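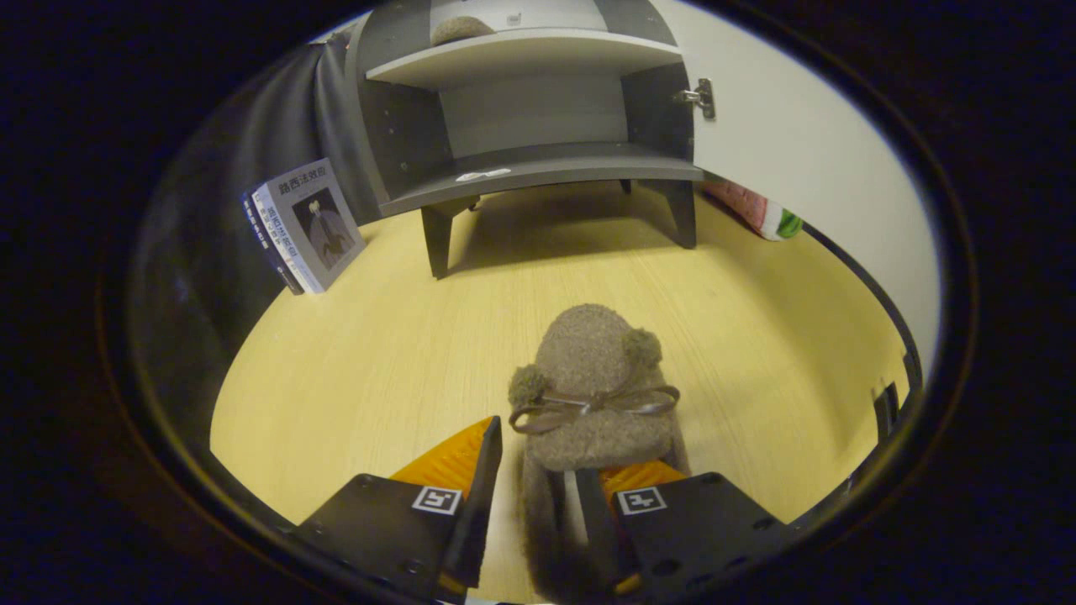

Last modified in March, 3 revisions

Household tidying (robotics)

Household tidying is a class of manipulation task in which a machine collects loose objects from tables, floors and beds and returns each to a storage place such as a shelf, drawer or cabinet. It is usually treated separately from cleaning, which acts on surfaces, and from laundry handling, which deals with sheets of cloth. Floor cleaning has been sold as a finished product for years. Tidying has not reached that stage.

Objects

Rigid items with flat sides, such as boxes and mugs, are the easiest class. Paperback books are harder. They slip from a leaning position, the covers open under uneven pressure, and a book lying flat gives two fingers no edge to close on. Plush toys fall in a middle group. The filling yields under pressure, so a wide range of closing forces will produce a hold, but the outline changes once the fingers close. Ears, ribbons and bows may catch on a shelf edge or on the gripper.

Grippers

Most work uses parallel grippers with two fingers, often faced with a ridged or soft pad. Square black-and-white markers fixed near the fingertips allow a camera to measure the opening between the fingers. Handheld versions carry the same fingers on a grip that a person moves through the task, and the recorded motion is later used to train an arm. The Hovo hand, developed at Gistport, was built in both forms so that finger geometry would stay the same between recording and playback.

Placement

Picking up is the better solved half of the task. Placing requires the machine to find free space, judge whether the item will stand, and let go without dragging it. Small shelf units with curved tiers are difficult because clearance varies along the front edge. Cabinet doors add a further step: a partly open door blocks the approach from one side, and contact with it may swing it into the arm.

Trials

The Trandale trial ran 490 pick-and-place attempts in furnished rooms, using soft toys, books and packaged goods. Soft toys had the highest rate of successful pickup and books the lowest. Failures with toys came mainly at release, when fabric stayed caught on a pad. A later series at Rangel repeated the toy portion with smoother pads and reported fewer catches but more slips during lifting.

Status

Single-object tidying in a known room is within reach of current machines, at speeds well below those of a person. Unsupervised tidying of an unfamiliar home is not. Deciding where an object belongs remains largely a matter of instructions supplied by the resident.

See also: Bin picking; Grasp planning; Laundry folding

Categories: Domestic robots | Manipulation tasks | Articles needing more references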